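**Ticket 153: Blue T-shirts won't fold square after washing**

Status: open (was closed, reopened by me)
Opened by: Folke Blomqvist
Passed to: Oluwatosin Olaniyan
Supplier: Cillmont

**What was reported**

Plain blue T-shirts from the Cillmont order come out of the wash and won't fold into a tidy rectangle. The side seams have wandered round to the front on one side, the hem won't lie flat, and once folded the shirt leans. Stack a few and the pile leans too. Folke's note said "faulty batch, send back". I wasn't convinced, and I'm still not, but I'm no longer convinced by the other explanations either.

**What we were told to try**

Cillmont's first reply blamed the washing. Their second blamed the spin. The third, from a Musa Anozie, said the shirts were "within normal tolerance" and asked if we were folding them on a hard surface.

No, we fold on the bed. It's the Graddale with the tall grey padded headboard and the pale green sheet, and it's the biggest flat thing near the washing machines. I asked what a hard surface had to do with a side seam. Still waiting.

**Step 1. Wash cooler**

Went from 40 to 30, same Kolley powder, same mixed load. Shirts came out the same. I'd say the creases were a bit softer but I wouldn't put money on it.

**Step 2. Lower the spin**

Dropped it to 1,000. Adebayo Usman thought this made a difference. I put his two best shirts on top of two from the old setting, shuffled them, and asked him to pick. He got one right. Spin left at 1,000 anyway, it does no harm.

**Step 3. Pull them straight before folding**

This one came from Yakubu Usman, who says his mother did it with everything: take hold at two ends on the slant, pull, let go, then do the other slant. The idea is to drag the cloth back the opposite way to the twist.

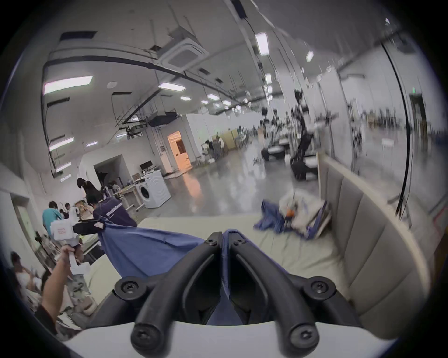
It does help a bit, which annoyed me. The trouble is that it depends on who's pulling. If you hold the shirt by one thickness of cloth and miss the seam, you only stretch the middle and get a baggy patch. Holding at the seam is better. And if you don't work out which way the twist goes first, you can make it worse, as Folke did with three in a row on Tuesday.

I'd call this a workaround. It shouldn't be needed on a new T-shirt, and I said so to Cillmont.

**Step 4. Measure some**

We took 9 shirts, unwashed, still in their bags, and laid each one out flat. Sleeves out to the sides, hem smoothed by hand, ruler along the side seam. On the unwashed ones the seam was where it should be, or near enough that I wouldn't argue.

Washed them all together with nothing else in the drum. Measured again once they'd dried. Most had moved, the worst by up to 2 cm at the hem. A couple hadn't moved at all, and that's the bit I can't square with "it's your machine". They were all in the same drum.

Oluwatosin says cloth cut slightly off the grain will do this, and that the odd good one means it was cut from a better part of the roll. Sounds reasonable. So did the spin theory when I first heard it.

**Step 5. Clear the bed first**

Small thing, but worth writing down. Anything left lying on the mattress makes a dip, and a shirt laid near a dip goes crooked before you've started. Bottles, clothes waiting for their turn, bags: put them somewhere else. I know people won't. If you can't clear it all, keep things up by the headboard and lay the shirt well away from them.
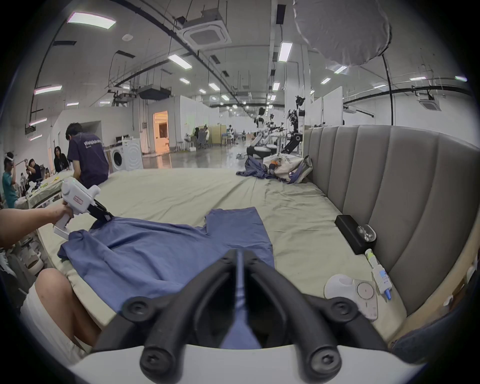

*Page last changed: July, by O. Olaniyan*

**Folding, for now**

Until this is settled:

1. Lay the shirt flat, front down. Sort the hem out before anything else. If the hem is rumpled the rest is a waste of time.
2. Spread the sleeves out fully, then check both side seams.
3. If a seam has crept round, pull once on the slant. Once only.
4. Fold to the shoulder line and ignore the seams from here on. Following a twisted seam gives you a twisted fold.
5. Bring the hem up last.

Yakubu wants step 3 done twice. I've tried it both ways and can't see any gain.

**Comments**

**Folke:** Still think we should send the lot back.

**Oluwatosin:** Can't, not the washed ones. Haruna might take them for the store cupboard. I've asked.

**Adebayo:** Same wash, white ones from the old supplier, no twist. Has anyone told Cillmont that?

**Oluwatosin:** Told them. Musa says white cloth "behaves differently". I've asked him to explain how and copied Folke in.

**Next:** three more unwashed shirts to be washed by hand in the sink and dried flat. If those twist as well, the machine is out of it. Ticket stays open.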